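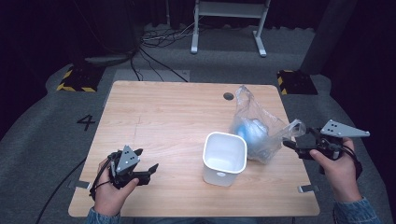
Bac blanc et sachet transparent sur la table claire.

# Nanlow : rangement de table, sachets et bacs

Publié en mai par l'équipe Nanlow
2 commentaires · 150 partages

Nanlow regroupe des séquences de rangement sur table. On y trouve des contenants ouverts, des sachets plastiques et de petits objets courants, à mettre en sac, à sortir du sac ou à déposer dans un bac.

## Contenu

- 1598 séquences, dont 1000 avec au moins un sachet
- une fiche texte par séquence (objets, contenant, consigne)
- un fichier `objets.csv` avec les noms employés dans les fiches

Les sachets transparents sont notés `sachet_clair`, même lorsqu'ils sont très froissés. Un objet qui se trouve dans un sachet garde sa propre ligne, avec la mention `dans_sachet`. Si sa forme ne permet pas de le nommer, on indique seulement la couleur et le contour : « bleu clair, arrondi ».

## Mobilier

La table a un plateau clair au fil du bois discret, percé d'un petit passe-câble rond près d'un bord. Ce trou sert de repère dans les fiches : « côté trou », « côté opposé ». Les positions sont données par rapport au plateau et jamais par rapport à la pièce.

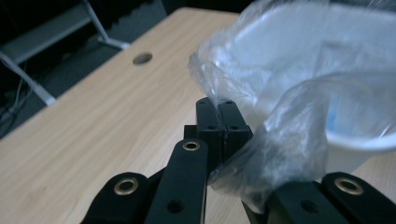 ## Consignes de rangement

1. Poser le bac debout, ouverture vers le haut.
2. Laisser le sachet tel qu'il tombe, sans le lisser.
3. Noter l'état final dans la fiche, y compris si le sachet est resté hors du bac.

## Limites connues

Les reflets du plastique gênent la lecture des couleurs. Les noms `bac` et `boite` ont été mélangés dans les premières fiches et la correction n'est pas terminée.

## À voir aussi

- Posten : tri du courrier et des enveloppes
- Koppel : vaisselle et couverts
- Tusen : petites pièces en vrac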